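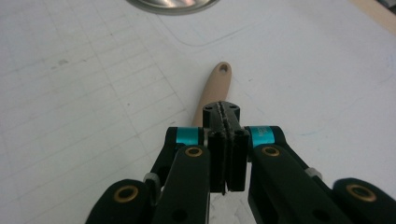 Rokberg Hand Gripper, reviewed by Elisa Parisi
16 January 2021

The Rokberg is a hand-held gripper for recording tasks that a robot arm will later be trained on. You hold it, do the job yourself, and the camera on the tool stores what happened. We bought 2 from Trovament in July and have used them most working days. Between them they have logged 3,402 recordings, nearly all kitchen jobs.

Build

The links are black and turn in brass bushings. I expected these joints to loosen first and they haven't. There is no side play on mine, and slight play on the one Bilal Haddad uses, which has been dropped twice. The two finger pads are flat and close evenly along their full length. On a flat, tapered handle such as a spatula or wooden spoon they hold well. Round handles are harder and tend to turn in the grip when you stir.

In use

The squeeze is light for the first hour and tiring by the third. Severino Cordero has small hands and finds the reach too long. From behind the tool, the top block hides a good part of whatever is in the pads, so you learn to line up by the end that sticks out. Picking thin items off a flat table takes practice.

The teal bands on the inner links wipe clean with a damp cloth. Flour gets into the joints and has to be brushed out.

Software

Basic. It records, names the files by time and copies them over. The battery gauge is wrong below a quarter full. Trovament answered our email about this in a day but there is no fix yet.

Price

500 euros each, plus 156 for the spare pad set and case. The Hernach model is cheaper, but its pads are narrower and we sent ours back.

Would I buy it again? Yes, for light objects and short sessions. For heavy pans, look elsewhere. A smaller handle is the change I would most like to see.

Four out of five.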